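Resizing a Storage Basket Liner Pattern for Any Basket

A fitted cloth liner keeps small items from catching on the weave of a basket and makes the basket easier to clean. Commercial liners come in a few fixed sizes, and most baskets match none of them. The method on this page drafts a liner from measurements of the basket itself. It works for rectangular and near-rectangular baskets with straight or slightly flared sides. Round baskets need a different base calculation and are covered on a separate page.

The drafting method is the one used in the Bredavden pattern sheets, with the seam order changed so that the corners are sewn before the cuff is attached.

Materials

Medium-weight woven cotton, prewashed and pressed
Matching polyester thread
Flat elastic or twill tape for the cuff
Flexible tape measure marked in millimeters
Pattern paper or newsprint
Fabric marker that washes out
Universal machine needle, size 80/12

Do not use knit fabric. It stretches over the rim and sags at the base after a few weeks of use. Quilting cotton is acceptable for baskets that hold light items such as yarn or napkins. For heavier contents, use canvas or duck no heavier than 8 ounces. Fabric above that weight makes a cuff seam too thick for most domestic machines.

Taking the measurements

Measure the inside of the basket. Outside measurements include the thickness of the weave, and a liner cut to them will wrinkle along the bottom edge.

Base length and base width: lay the tape flat on the floor of the basket and press it into each corner. If the base is slightly bowed, measure along the center line and again along both edges, and use the smallest figure.

Depth: run the tape from the floor up the inner wall to the top of the rim. Do this on all four sides. Woven baskets are seldom level, and a difference of several millimeters between sides is normal. Use the largest figure.

Top length and top width: measure the opening from inner rim to inner rim. If these match the base measurements, the sides are straight. If they are larger, the sides flare and the panels will be cut as trapezoids.

Rim wrap: start at the inner edge of the rim, carry the tape over the top, and continue down the outside to where the cuff should end. A braided rim takes up more cloth than a plain bound one. Press the tape onto the braid while measuring. 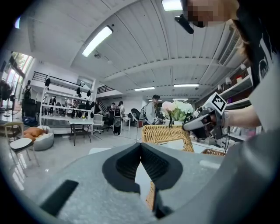

Tyagi writes that the rim wrap was the one measurement that came out short on two liners in a row, and that taking it with a strip of the actual liner fabric in place of the tape solved the problem. The strip is folded over the rim, pinched where the cuff should end, then laid flat against a ruler.

The fabric strip is a sound method for canvas and duck, where the thickness of the cloth affects the result. For quilting cotton the difference is too small to matter.

Calculating the pieces

The liner consists of one base piece, two long side panels, two short side panels, and a cuff. Add a 10 mm seam allowance to every edge unless a step says otherwise.

Base piece: base length plus 20 mm, by base width plus 20 mm.

Long side panels: bottom edge equal to base length plus 20 mm, top edge equal to top length plus 20 mm, height equal to depth plus 20 mm.

Short side panels: bottom edge equal to base width plus 20 mm, top edge equal to top width plus 20 mm, height equal to depth plus 20 mm.

Cuff: length equal to twice the top length plus twice the top width, plus 40 mm for ease and 20 mm for the joining seam. Height equal to rim wrap plus 10 mm for the lower seam and 25 mm for the casing at the free edge.

Worked example: a basket has a base length of 513 mm, a base width of 225 mm, and straight sides. The base piece is cut at 533 mm by 245 mm. The long panels have top and bottom edges of 533 mm, and the short panels have top and bottom edges of 245 mm. Twice the top length is 1026 mm and twice the top width is 450 mm, giving 1476 mm. With the 60 mm added, the cuff is cut at 1536 mm long.

A cuff of that length exceeds the width of standard quilting cotton. Cut it in two equal strips and add another 20 mm to the total for the second joining seam. Place the two seams at the centers of the short sides.

Drafting flared panels

Draw a horizontal line equal to the finished bottom edge of the panel, without seam allowance. Mark its center and draw a vertical line upward from that point equal to the depth. At the top of the vertical, draw a second horizontal line centered on it, equal to the finished top edge. Join the ends of the two lines. Add the seam allowance on all four sides after the shape is complete.

The depth was measured along the slope of the wall, so no correction for the angle is needed. Check that the slanted edges of the long and short panels are the same length. A difference of up to 3 mm can be eased in. If the difference is greater, remeasure the depth and redraw both panels.

Cutting

Place the bottom edges of all panels along the crosswise grain. The cuff may be cut on either grain but not on the bias. Mark the center of every edge with a notch no deeper than 4 mm. Label the wrong side of each panel before removing the paper.

Sewing

1. Place one long panel and one short panel right sides together along a side edge. Sew from the top edge toward the bottom, stopping 10 mm before the bottom edge. Backstitch. Repeat for the other three corners, forming an open tube.

2. Press the corner seams open.

3. Pin the base to the bottom of the tube, right sides together, matching center notches first and corners second. The unsewn 10 mm at each corner will spread to allow the turn.

4. Sew the base with the panels facing up. At each corner, stop with the needle down, lift the presser foot, pivot, and continue. Use a stitch length of 2.5 mm.

5. Trim the base corners diagonally to within 3 mm of the stitching. Finish the raw edges with a zigzag or overlock stitch.

6. Join the cuff into a ring and press the seams open. Fold the free edge 5 mm to the wrong side, then 20 mm again, and stitch close to the inner fold. Leave a 40 mm gap for the elastic.

7. Run a gathering stitch along the raw edge of the cuff. Place the right side of the cuff against the wrong side of the liner at the top edge. Match centers, draw up the 40 mm of ease evenly, and sew. Press the seam toward the cuff.

8. Thread the elastic through the casing, overlap the ends by 15 mm, and stitch them together. Close the gap.

The liner goes into the basket with its seam allowances against the weave. When the cuff is folded over the rim, its right side faces out.

Handles and straps

Where a handle or strap crosses the rim, the cuff needs an opening. Put the finished liner in the basket and mark both sides of the handle on the cuff. Cut from the casing edge to within 15 mm of the top seam, after first securing the elastic with two rows of stitching on each side of the cut. Bind the slit with a strip of the same fabric. The Fidbridge variation replaces the elastic with twill tape ties at each opening and is easier to remove for washing.

Fit problems

Liner floats above the floor of the basket: the depth is too short, or the cuff is pulling. Loosen the elastic first.

Folds along the bottom edge: the base is too large. Resew the base seam 3 mm inside the original line and test again.

Cuff slides up: the rim wrap is too short, or the elastic is too loose. Shorten the elastic in steps of 20 mm.

Corners stand away from the basket: the inside corners of the weave are rounded. Curve the base corners to match and clip the allowance at the bottom of each panel.

Wash finished liners in cool water and dry them flat. Press the cuff while it is still slightly damp.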